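How to Wash Cloth Napkins Without Starting a Second Career

Cloth napkins are supposed to save money. They do, provided you don't treat each one like a museum loan. I run mine through once a week, on Thursday, and the whole business takes less thought than choosing a pizza.

Shake them out first, over the sink or over the lawn if you like the birds. Rice that goes into the washer comes out as glue.

Treat the grease next. One drop of dish soap per spot, rubbed in with a thumb, then a wait of 18 minutes. I got that number by forgetting a batch while on the phone and I have never seen a reason to change it. Tomato gets cold water from the back of the cloth. Red wine gets the same, plus a short lecture to whoever spilled it.

Wash warm, with other cottons, and skip the fabric softener. A softened napkin feels lovely and pushes the soup around your chin. 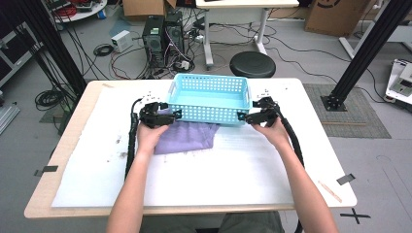 Imelda Sebastian wrote in to say that I'm wrong about the softener if you live with hard water, and that half a cup of white vinegar in the rinse gets you soft napkins that still soak things up. I tried it. She's right, and my kitchen smelled like a pickle only until lunch.

Pull them from the dryer while they're a little damp. Smooth each one flat with your palms, fold in half, then in thirds, and stack them under something heavy. I use the Dizon phone book, which has found its calling at last.

Ironing is for weddings. If you must, do it on the wrong side, and start with the corners.

Stains that survive two washes go to the bottom of the stack, for family.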